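Keeping a Small Packing Bench in Order

In our workshop we sort many small plastic things, and for a long time the table was the slowest part of the work. These are habits that helped me.

Choose a shallow tray with low sides. The hand goes in easily, and a small piece does not hide in the corner. I put mine behind the belt, on the far side.

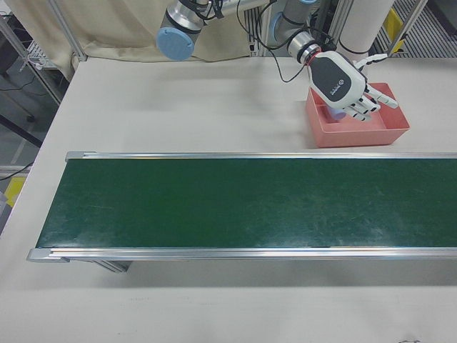 Wipe the belt before you start, with a damp cloth and a little dish soap. Old scuffs will stay - do not scrub them with powder, it makes the surface dull. Dry the metal rails also.

Things in clear plastic wrap are slippery. Hold round pieces near the end, with light pressure, and take only one each time. 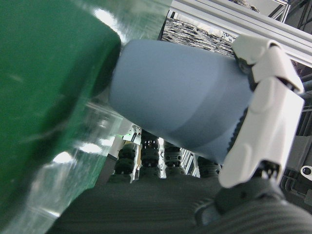

If the wrap is creased, smooth it with your palm before you put a label on it. A label over a crease comes off in two days, mostly on the corner.

Cups like to roll. Lay them on the side with some space between them, and keep the bin close to the belt, its long side parallel.

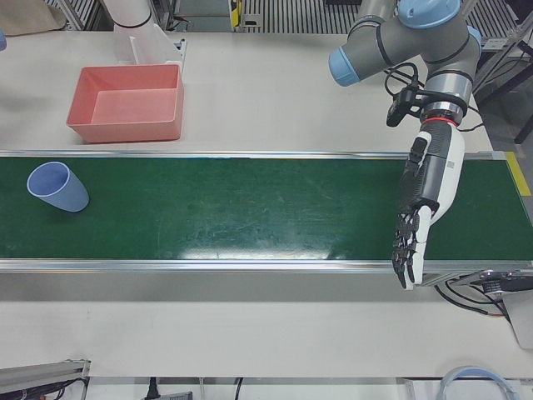
Delphine Pruitt

Loose cables I tie together every October, when I clean under the table. Yellow tape on a white top is easy to see, but change it when the edges lift.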